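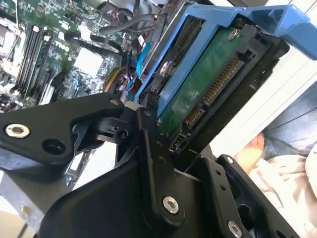

The hard drive in its blue caddy, with the green circuit board facing up.

16th April

For a long time I was afraid of the inside of my computer. I write on it, I keep the photos of my family on it, and when it made a strange noise I simply closed the door of the room. This spring the disk became full and I could not save even a short letter, so I had to learn something.

My computer is an office desktop that I bought second-hand from a small shop, Misavura, when I moved to Cuscombe. Jarosław Dudek, who sold it to me, told me then that it is easy to change the parts. I smiled and did not believe him. Now I went back and asked him what I must buy. He wrote the name of the drive on the back of a receipt and told me to copy my files first, and to do it twice if I have patience.

I had patience, but not very much. The copying took two evenings. I had 559 gigabytes on the old drive, and I was ashamed when I saw what it was. There was one folder with 2764 photos, and I think the half of them were from one wedding in October. Dede Ankrah sent me all of the pictures that her guests took, and I never threw away any. I kept 916 of them. It was pleasant work, and slow, because I stopped to look at everybody dancing.

Then came the part with the cover. I switched off the computer, pulled out the power cord, and waited a little. I touched the bare metal of the case before I touched anything else. The side panel of my model opens with a latch, and I was surprised how much empty space there is inside. I had imagined everything pressed together like in a suitcase.

What I liked most is the blue caddy. I did not know this word before. It is a kind of tray that goes around the drive, with a flat rail at the side and a handle tab, and it is bright blue so even a person like me can understand which piece is for the hand. On the drive there are two connectors side by side, with gold pins. The long one is for power and the shorter one is for data. I had always thought they were the same thing in two sizes! On my computer the cables must come off first. I held each one by the plastic plug and pulled straight, and the second was quite stubborn.

The new drive went into the same caddy. I put it in the wrong way the first time – the pins were looking to the back of the bay, where no cable could reach them – and I had to take it out again. For this I lost maybe ten minutes. I also drank a tea in the other room, with the case open, and felt very professional.

Adom asked me why I did not pay the shop to do it. It is a fair question. The work would not cost a lot, but I wanted to know what is in the box that stands next to my knee every day. Also I found dust in there that I would not like to show to Jarosław.

The system is installed now and the photos are back. The old drive is in a drawer, in the bag from the new one, with a paper label. Next I would like to add more memory, but first I have to read which kind fits. If somebody has the same sort of office computer and knows this, please write to me in the comments.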